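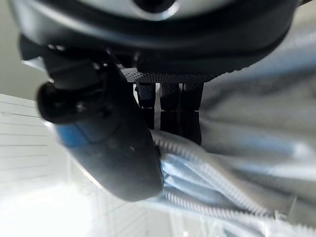 The back room at Bremier Road, June

Stories > Short fiction > The Back Room

June
By Haoran Gu

My brother wanted the back room left as it was until after the valuation. I had already bought the paint.

I'd got it from Farier on the high street in Skorkinville, two big tins, and it had come to 90 pounds with the rollers. The man had mixed it from a card. The number on the card was 2123 and the name had been scratched off, so all the way home on the bus I thought of it as 2123. It was a white with something else in it.

"Who's going to pay more for a white wall?" my brother said on the phone.

"Nobody, probably."

"Then take it back."

"They don't take it back once it's mixed."

He said he would be over on Tuesday and we could talk about it then. I said fine, put the phone on the windowsill and opened the first tin with a screwdriver.

Our father had used that room for everything. He ate his lunch in there with the radio on. He mended other people's clocks in there, and for one winter he grew mushrooms in there, until our mother found out what they were growing in. When we were small we were allowed in if we sat on the step and kept our hands in our laps. The step was just inside the door, one step down, and anyone who came to the house for the first time fell over it. Father would hear the thump and say "Step" without turning round.

I did the edges first. He had taught me that, and he had also taught me to take the tops off the sockets, which I didn't do. There was a lot of wall. I had thought of it as a small room, and it had been a small room when he was alive.

By the door I came to the pencil. I had known it was there. He wrote on the wall when he couldn't find paper, low down where he could reach it from his chair. Most of it was phone numbers, old ones, too short to ring now. There was 2329 with a line under it, and next to that the word Yin.

I sat down on the step and looked at it for a while with the brush in my hand.

Mrs Yin had lived at number 23 across the road. She had a carriage clock that lost time, and she brought it over in a shopping bag every few months, and every few months he fixed it. It was a good clock. Our mother said once that a clock as good as that shouldn't need so much looking at. She said it at the table, to the potatoes. Father said it was the mainspring. I was eleven and I remember thinking that I would like to see a mainspring.
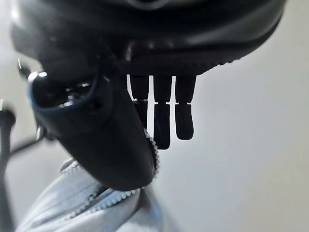

I rang my brother back.

"Did you know Dad wrote Mrs Yin's number on the wall?"

"He wrote everyone's number on the wall."

"He underlined it."

I could hear him moving about, putting plates away. He has a way of going on with whatever he is doing.

"She died before Mum did," he said. "I went to the funeral with him. You were away."

"What was it like?"

"It was a funeral. There were sandwiches. He gave the clock a wind before we left, it was on her sideboard, and her son said he could have it if he wanted it. He said no thanks, he'd never got it to keep time."

"And then what?"

"And then we came home. We stopped for petrol."

I asked him whether I should paint over it. He said it was only a wall, and that ten minutes earlier he had been telling me to leave it alone and I hadn't listened. Then he said, "What colour is it?"

"White. It's got something in it."

"Is there enough for the ceiling?"

I said I thought so.

I went all the way round the room and left that bit until the end, a patch by the door the size of a tea tray. The light had gone along the road by then and it was past eight. I ate a cheese roll on the step. With the new paint next to it, the old wall looked yellow, and the pencil was clearer than before. I could see where he had pressed harder on the second 2.

I copied the number on to the back of the Farier receipt and put it in my coat. After that I loaded the brush and did the patch in four or five strokes, downwards. The pencil came through the first coat. I waited, and washed the roller in the kitchen sink, and made tea and forgot to drink it, and then I gave it a second coat and it came through that too, fainter.

On Tuesday my brother came at ten with his own roller and a dust sheet. He called out from the hall to ask where I was, and I said in the back. I heard him put his bag down and come along the passage.

"Step," I said.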